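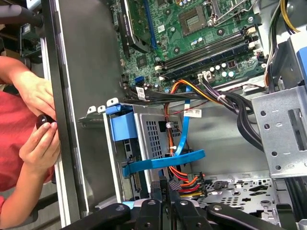

Tower on its side, CPU out, cables still in a knot.

From: Cathal Corrigan
To: refurb list
Date: 31 August 2018
Subject: Re: [refurb] the Ichikawa towers -- where are we?

Typing this on lunch so forgive the mess. Replies under Teresa's bits.

Teresa Nowakowski wrote:

> Hi all, can somebody tell me where we are with the towers from
> Ichikawa? I have the school asking and I would like to give them
> a real answer. Last I heard (May!) it was "soon".

Fair. Soon was optimistic. The ones on the shelf by the door are finished and wiped. The rest are in pieces or waiting to be in pieces. The one I've got open at the moment has no processor and no cooler on it, board otherwise looks OK to me, latches on the memory slots all there. No memory in it either, that went in the tub with the rest back in May.

> 1. Are we keeping the old power supplies or buying new?

Keeping, if they pass on the tester. Trivow quoted us 1266 for the whole batch of new ones and we do not have 1266. Please don't pull a supply out just to test it, the tester lead reaches fine with the case lying down. Unplug the big board connector first, squeeze the clip, wiggle it end to end. Don't yank by the wires. Somebody yanked by the wires on Plelar 5 and Daichi spent an evening putting pins back.

> 2. Minoru says the cabling is a nightmare and we should cut all
> the ties and start over. Yes/no?

Half yes. The black bundle coming off the board is OK, it's tied and has its white labels on and I want those labels LEFT ON. It's the loose stuff that is the problem. You get the orange and red and yellow wires looping over the middle, then the blue SATA cable curled up on top of the drive cage, and you can't get a drive in or out without moving the lot. So: supply wires to the side, SATA cable last, tied once. Not six ties. One.

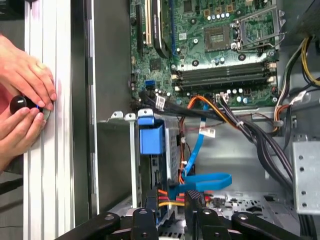
Which brings me to sockets, becuase we have lost two boards that way already. The pins are in the board on these, not on the chip. Gold, tiny, bend if you look at them wrong. Any board with no chip in it gets a plastic cover before anyone reaches across it for anything. No cover, tape a bit of card over the bracket. Nothing gets put down on top of the board -- not screws, not a driver, not your phone. I have been guilty of the driver.

Same goes for anyone working at the side of an open case. Small parts roll. Keep them in the tray.

> 3. What do we still need to buy? I have 150 left until the
> Pluvness money comes in.

In this order:
socket covers, bag of them
thermal paste, one big tube (not the little sachets again please)
reusable cable ties, the velcro kind
drive screws, the coarse ones, we have a million of the fine
one can of air

Should come in well under 150. If there's change, another tray with a lid. Saturnino knows where the good ones are.

> 4. Who can come in next week?

Me, Tuesday after 5. Daichi said maybe. Minoru, can you bring back the long magnetic driver, the one in the drawer is stripped. If you come when I'm not there, pick a case from the left hand stack and leave the open one alone, I know where I am in it and there's a note in with it.

And write things DOWN. The sheet is on the clipboard. Case number, what's missing, what you did, your initials. I found three on the shelf last time with nothing written on them at all and had to open every one again to see if there was a drive in it.

Teresa, for the school: tell them the finished ones can go whenever they have a car, the others when I know how many boards are good. I don't want to give a date and then eat it.

Oh and the sack of side panels under the bench -- they are NOT scrap. Most of the dents push out.

Back to work

Cathal

--
refurb list, 126 members
To leave the list send a blank message with "unsubscribe" as the subject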